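Progress report: Hurbridge repair and reuse program
To: the Desjardins fund
From: Lise Hawthorne
August 18, 2019

You asked for a plain account of where the money has gone and whether it is doing what we said it would. The first part is easy. The second I am less sure of than our application was.

Sign-ups

By the end of July we had 370 households on the list. I would ask you not to put that number in your annual review without the one that goes with it, which is 156. That is how many households have brought in at least one item to be mended. The rest gave us an email address, in many cases at the street fair, where we were handing out tote bags. I don't doubt they meant well, but an address on a clipboard is not a toaster kept out of the landfill.

The application promised to "change how Hurbridge thinks about waste." I wrote that line, and I can't tell you how we would measure it. I suggest we drop it from the next round.

Repairs

Lamps, kettles and hand tools do well. Clothes do very well on the evenings when both sewing machines are working. Small electronics do badly. People arrive with phones and tablets that were glued shut at the factory, wait an hour, and go home with the same phone. We now say so on the sign-up page. Complaints have dropped, and so has attendance on electronics night.

What we don't know is how long a mended item stays mended. Of the people we called six weeks later, most did not pick up. The ones who did were happy, but happy people answer the phone. I would treat any success rate based on those calls with caution, including the one in our spring update.

The booking system

We moved to Vover in the spring on the promise that it would cut no-shows by half. No-shows are down a little. They were also down a little the month before we switched, when all we had done was start sending a reminder the day before. The contract costs more than the reminder did. It runs for 12 months and I do not plan to renew unless the next quarter looks very different.

The parts library was meant to go live on the same system and has not. Stock is still kept in a spreadsheet that two of us can edit. It works. The consultant's slide deck says it will not scale, and I would like to see us reach a size where that matters.

Training

We trained 13 new menders against a target of 20. Eight are still coming. The three-evening course was too long for people with jobs and too short for anyone who had never held a soldering iron, so in the fall we will try single evenings, one skill each. I have no strong evidence that this will be better.

The kitchen session, on descaling and replacing seals and worn cords, filled up within a day. It is the cheapest one we run.
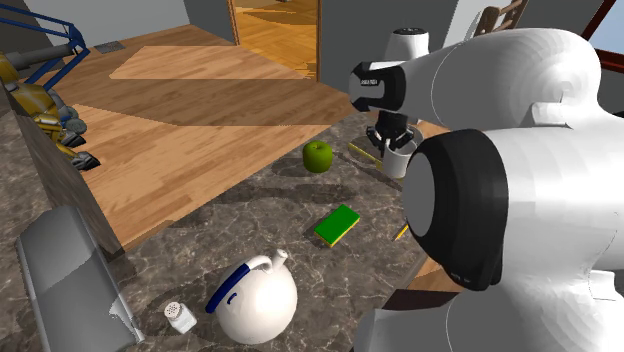 Money

Spending is under budget, mainly because the part-time coordinator started late. Rent went up in July and will eat most of that by winter. Neveo has offered to match your grant for a second year if we open a second site across the river. I have told them we are interested and have not signed anything. The first site is open two evenings a week and is full on one of them. Until the other evening fills up, I can't make a case for more floor space, even with somebody else paying half.

What I am asking for

Please let us move the unspent coordinator money to parts and tool replacement. I would also like to report on repeat visits in place of sign-ups from now on. It will be a smaller number and will look worse in a chart.

The receipts and the attendance sheets are in the shared folder. The June sheet has a gap where the sign-in book went missing, and I have left it blank.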